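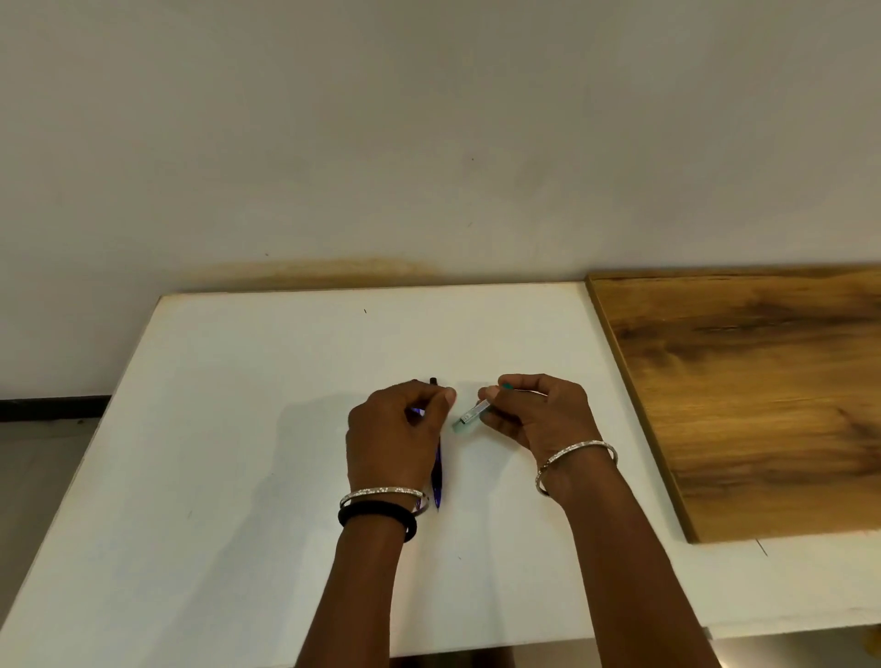

Kerstin Hellwig would abolish the rounding rule first and argue about the rest later. Timetables at Hodlow are written to the half minute, she points out, but the public version drops the half, and the connections at Numow are then judged against figures the signallers never worked to.

The branch between the two towns is single track for most of its length, with one passing loop. Hellwig has planned it through five timetable changes. The current January issue contains 2,676 train paths, of which 557 are freight or empty stock movements that do not appear in any passenger leaflet.

"People see an hourly service and assume the line is idle for the other fifty minutes," she says. "The loop is occupied for most of that. If a stone train is booked to stand there, it stands there, and the passenger train has to be clear of the section before it moves."

The working method has changed less than the software. Conflicts are now flagged in Trakgate, which replaced the older Sartori package two years ago. Hellwig still draws the difficult hours by hand, with distance up the side and time along the bottom.

"Trakgate tells you that two lines cross where they shouldn't. It doesn't tell you which one to bend. On paper I can see the whole morning at once, and I can see that moving the 07.42 by a minute and a half causes less trouble than moving the freight by three."

A minute and a half is a large amount on this branch. The minimum turnround at Numow is 17 minutes under the present crew agreement, and the platform is also used by the main line stopping service. Any late arrival is carried into the next departure, and from there into the loop.

Asked about the request for a half-hourly service, she is brief. "It needs a second loop. Without one you can timetable it, and it will run on a good day. I wouldn't sign it."

Drafts for the summer change go to the operators in February. The 07.42 is in them at 07.40½, shown to the public as 07.40.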